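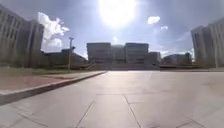 Would it not be simpler to throw out every run with the sun in view, Cosari asked this morning, and go back out when the light is kinder? It's a fair question and I gave it a short answer on the call, which I've been regretting ever since, so the long answer goes in here where it can be as long as it likes.

March 25, 2026. Deltstead plaza, route examples for the Stallberg.

The short answer was no. The long answer is that the model we're trying to teach will have to drive toward the sun sooner or later, and if all its examples come from nice flat overcast it'll meet its first real glare with nothing to go on. We had a taste of that with the old set. The steering was lovely with the light behind it, and then somebody turned the cart around at the far end and it dithered like a person looking for their glasses. I'd much sooner have the ugly light in the training data, marked as ugly, and let whoever trains on it decide how much to use. What I do agree with Cosari on is that the marking has to be decent, and up to now it hasn't been. "Bright" in the notes column has meant whatever I felt like that day.

So, the new scheme, agreed over lunch (and please argue with me now and don't wait until we're halfway through relabeling):

- `sun_in_view`: yes or no, set per clip, judged from the first few seconds
- `ground_glare`: none, patchy, or broad. Broad means a bright wash on the paving that lies over the line you'd want to drive
- `edge_left`, `edge_right`: curb, low edge, grass, wall, or unclear. "Unclear" is a perfectly good answer and I wish we'd all use it more
- `heading_note`: free text, keep it short (I know, I know)

Now the day itself. We kept 23 runs, all teleoperated, joystick only, and no assist of any kind. I had the assist on for the very first one out of habit and threw that run away before it got copied, so if you find a gap at the start of the session folder that's what it is. Swapping the battery took 20 minutes, mostly on account of the new latch, which is stiff and wants two thumbs. Everything else went along nicely and I had time to eat a sandwich sitting down.

The thing I really want to write about is the seams. The plaza is all big pale slabs with thin darker joints between them, and with the wide lens those joints are far and away the strongest lines anywhere near the robot. Some run off toward the buildings at the far end, some cross your path, and toward the sides of the image they bend. I've driven this place enough now to notice that I follow them. I don't mean to! You hold the stick, you want to go straight, there's a line going straight, and your thumb does the rest. When I replayed the early runs back to back I could see my own path hugging a joint nearly the whole way, and a learner that copies me will quite reasonably conclude that the joint is the road. Then we take it to a place with different paving and it goes off after the first crack it sees.

What I did about it, for the second half of the session: I picked a spot on the far buildings before each run and drove to that, starting from a different offset each time, and I made myself cross joints at shallow angles. Five of the runs are deliberately wobbly — drift off, pause, come back — so there's something in the set that shows recovery. They're tagged `recover` and should be kept apart from the straight ones when anybody computes average path error, or you'll think I'd had a bad night.

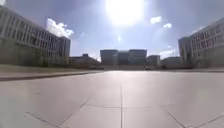
Deltstead plaza, heading for the far buildings. `sun_in_view: yes`, `ground_glare: broad`, `edge_left: curb`.

Going through clips this afternoon I did a small trial of the scheme on my own labels, done once before coffee and once after, without looking at the first pass. The sun field held up completely. The glare field wandered between patchy and broad more than I'd like, and I think the definition needs a picture or two beside it in the labeling guide. The left edge was easy wherever the curb was in view, with the lawn beyond it to back you up. The right edge was harder. When it's a long way off and the paving is pale all the way over, I found I was labeling what I know is there from walking around on it, and the model hasn't walked around on it. New rule for myself: label from the clip only.

One more labeling matter, about small dark things far off near the horizon. I went back and forth over whether to tag such a blob as a person, and I've decided we shouldn't guess. `far_object: unknown` is going in as an option. If it gets close enough to be somebody in a later part of the same run, tag it there and leave the earlier part alone.

For Bettencourt, who get the export: the format is the same as last time plus the new fields, and the old `bright` column stays in for now, so nothing of theirs should break. I promised them a first batch of 5 runs to test the loader with before we send the lot. I'd like that batch to have a mix of glare values and at least one `recover` in it, and I'd like someone other than me to pick them, as I have favorites.

Still to do:

- glare examples into the labeling guide
- relabel the older Deltstead clips under the new scheme, starting with anything noted "bright"
- same route in the opposite direction, sun behind, matching offsets as closely as we can manage
- repeat the whole session in June, when the sun's higher at the same hour
- grease the latch

Joystick is back on the charger, second shelf. The dead zone on it feels wider than it used to and I've put a strip of tape on the handle so we know which one I'm grumbling about.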